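Wondoria Kids: How Stuff Works At Home
Small Drawers, Small Things

Ever looked for one tiny thing in one giant box? Ugh. Takes forever. You dig, you tip it over, you step on something sharp.

So people came up with a box that is mostly drawers. Little ones. You pull one out, get your thing, push it back. Done.

Quick look at a yellow one, then we go on.
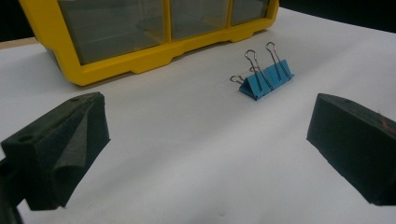
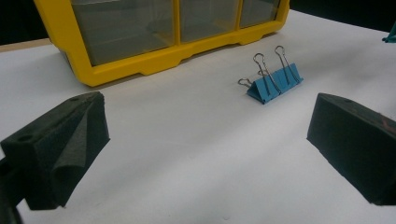
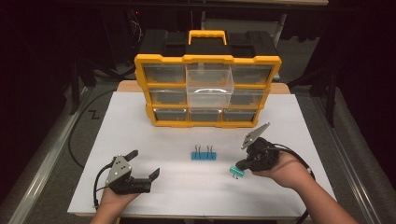
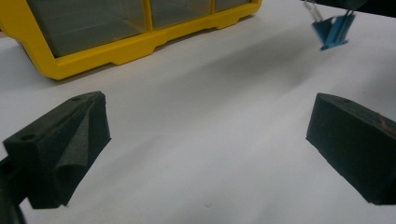 Why are the drawers see-through?
So you can find things without opening every single drawer. Your eyes are faster than your hands! Clear plastic lets you peek at a whole row at once. If the fronts were solid, you would need a label on each one, or a really good memory.

OK, next bit. What goes in?

Small stuff that likes to run away. Buttons. Beads. Paper clips. Screws if a grown-up in your house fixes things. Rubber bands, erasers, those tiny plastic bricks that hurt so much. Binder clips too, more on them in a sec.

What does not go in: food (ants!), anything wet, anything alive. Yes, that means the snail. Batteries, pins and needles are for grown-ups to put away, so ask.

THE BIG SORTING RULE
One drawer, one kind of thing. Thats it.

Say you have 100 beads and 2 marbles. Do the marbles get their own drawer? Up to you. Marbles on top of beads is fine if you can still see both. Marbles UNDER beads, no. You will forget you own marbles.

Some people sort by color, some by size, some by what the thing is for. A button person might do all the red buttons together. Somebody who sews a lot might want big coat buttons in one place, whatever color they are. Ask yourself: when I go looking, what will I be thinking? "I need a red one" or "I need a big one"? Sort that way.

And where does each drawer go? The stuff you use every day, put it where your hand lands easily. Heavy stuff down low. A box with a heavy top can tip over when you pull a drawer, and then it's the beads again. All 100. Under the couch.

BINDER CLIPS, AS PROMISED
A binder clip is a bent piece of springy metal with two wire handles. Look at one from the end and it's a triangle. Pinch the handles together and the mouth opens. Let go and it snaps shut, because the metal wants to go back to the shape it had.

The handles are levers. A lever makes a small push into a bigger push. Try opening a big clip with your fingers right down by the metal part. Hard! Now squeeze out at the ends of the handles. Much easier. Same clip, same fingers.

The handles flip too. Up when you want to squeeze, down flat when you want the papers to stack neatly. Watch your fingertips, the big ones pinch.

Clips are good for:
Holding your drawings together
Closing a bag of chips
Keeping your place in a book (a small one, big ones leave a dent)
Making a stand for a card

TRY IT: THE CLIRNEN DRAWER GAME
We named it after the Clirnen reading room, where we played it first, one rainy afternoon in June.

You need 6 small boxes or cups, and a mixed pile of little things from around the house. A sheet of white paper to tip it all out on, so nothing hides.

1. Tip out the pile. Gently.
2. Pick your 6 groups. Say them out loud.
3. Sort it all. Someone times you.
4. Mix it back up (sorry) and pick 6 diffrent groups. Go again.

Which way was faster? Our best time was 77 seconds, sorting by color. By what-is-it-for was lots slower, since we kept arguing. Is a paper clip for school or for the office? Is string a toy? We never settled it.

If there's a thing that fits no group, you need a bits drawer. Everybody has one. Just keep it to one, or the bits take over.

PUTTING IT AWAY
Push each drawer all the way in before you lift the box. All the way. If your box has a handle on top, use that and keep the box upright, and put your other hand underneath if it's full.

Once in a while empty a drawer and wipe it out with a dry cloth. You'd be surprised how much fluff gets in there.

WORDS TO KNOW
Organizer: a box or shelf that keeps things in their own places.
Lever: a bar that helps you push harder.
Spring: something that bends and then wants to go back.

Next time on Wondoria: why does tape only stick on one side?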